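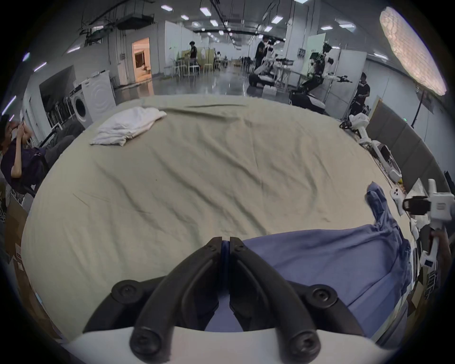 Week 3 is the one I look forward to all term, when we stop talking about jobs as titles on a contract and start talking about them as things hands do. Our case is Rament, a textile care firm that washes, folds and sends out workwear, and which has been bringing robots into its folding work bit by bit. Take a blue garment with a sleeve lying out across a creased sheet, and a gripper with its fingers closed on a thin strip of the cloth. How would you write down what comes next? Most of us can fold a shirt while chatting, and we'd still struggle to fill half a page of instructions that somebody else could follow. Try it before the seminar, please, with a real garment and a real pen!

Key terms for this week

Task: one piece of work with a start and an end (turn the sleeve in, smooth the back).
Job: the bundle of tasks a person is paid for, plus all the bits that never got written down.
Tacit skill: what you know how to do but find hard to say.
Demonstration: doing a task so that a machine can learn from the way you did it.

1. What changed at Rament

Before the project the folding room had one job title, folder. Now there are three: folder, demonstrator and checker. A demonstrator spends the shift doing folds with a hand-held gripper, or guiding a robot while wearing a headset. A checker looks over finished items and decides which go back.

I love this case because the old hands were suddenly the experts in the building. People who had been told for years that theirs was unskilled work were being asked by engineers to slow down and show that bit again. One folder told me she had never noticed she gives a collar a little tug before she turns it, until she had to do it with a tool and missed the feel of it.

2. What the staff said

Shalini Vashisht ran the staff survey in May, and 141 of the 399 employees answered. Keep that response rate in mind when you quote it. The warmest comments were about variety and about sitting down more. The worried ones were about pay grades, and about what happens to demonstrators once there are enough demonstrations. Both sets of worries are fair and both are in your reading pack.

A smaller point that came up over and over: pace. Folders used to set their own rhythm and talk across the table. Demonstrators work in short runs with a pause between them. Some liked the quiet and some missed the gossip terribly.

3. Questions for the seminar

Who should be credited, and paid, for a skill once a machine has learned it?
Is "demonstrator" a job or a stage on the way to something else?
Which of the tasks on your own list would you gladly hand over, and which would you fight to keep?

Reading

Effiong, chapter 8, all of it (it's short and very good).
Hotine, the section on job titles only.

Bring your half page of folding instructions. We'll swap them and follow each other's to the letter, so wear something with sleeves if you haven't a spare shirt to bring.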